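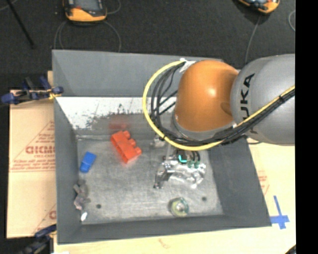 *The KUKA reaching into the grey bin, toy brick still up for grabs.*

I've been meaning to put up a bit of our picking work for ages, so here we go! Every attempt the arm makes gets saved as one example – what was in the bin, where the gripper went, and whether it came up holding anything. The misses go in too, and Sneha gets quite cross if you delete them.

We wanted 3,000 attempts by the end of February and got to 3,073, which I'm still chuffed about. 780 of those are from Rizwan's late shifts alone (thank you, Rizwan!).

I like a mixed bin best: a red-orange brick, a little blue block, something round with a yellow-green ring. Shiny bits are harder going, and the walls throw reflections about as well. Anjana is labelling the last batch now – more when she's through it.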